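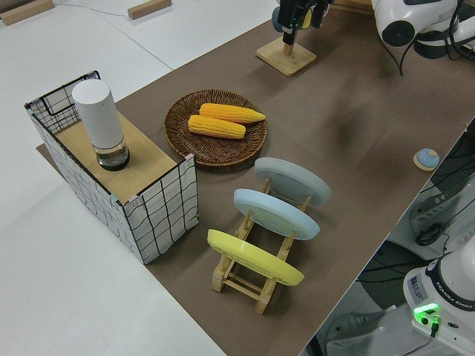
Corn, plates and the checked box, all on the brown mat.

I have been told, by more than one person, that the way to a calm kitchen is baskets. You put things in baskets and the things stop bothering you. I have my doubts. A thing in a basket is still out on the table, only now you have a basket as well.

Still, I said I'd give it a fair go, so since September I've been trying the method from a booklet called The Stelard Table, which Ataahua Ashby lent me and would like back. It wants everything you use daily kept out where you can reach it, and everything else shut away. The booklet is 40 pages long and I'd say 5 of them are useful.

The round wicker tray is the bit I expected to hate. Two cobs of corn fit in it nicely and they don't roll off, which I'll grant is more than my old fruit bowl could manage. But try putting anything small in a woven tray. Crumbs and bits of onion skin get down in the weave and you end up bashing the thing over the sink. The booklet says to "refresh with a soft brush". I don't own a soft brush and I'm not buying one for a tray.

The checked box I'm less sure about. It's fabric with a black grid printed on it, and a wooden board on top, so in theory you get storage and a little shelf in one go. In practice whatever you want is inside, and whatever is standing on the board has to come off first. At the moment that's the white container with the glass bottom. I move it, I get what I'm after, I forget to put it back. Ehsan Dehghan swears by his and says I should keep only dull things in there, like spare tea towels. Maybe. It seems a lot of box for tea towels.

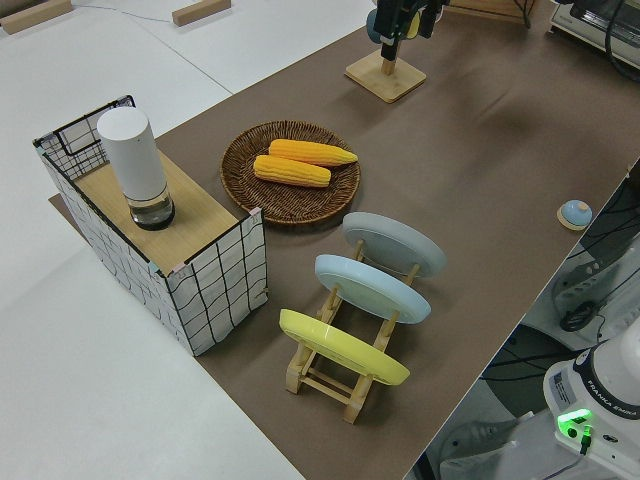

The plate rack, which I grudgingly like

Light wood, stands on the table, holds the plates on edge. I've got the grey one at the back, then the pale blue, then the yellow, and I can take any of them without lifting a stack. It cost me 17 pounds in Skekbridge and there was a fancier one for 20 that looked much the same to me.

My one grumble is the room it takes up. A pile of plates is small and a row of plates isn't, and the booklet keeps quiet about that. I'm keeping the rack anyway. The tray can stay until the corn is eaten, and then we'll see.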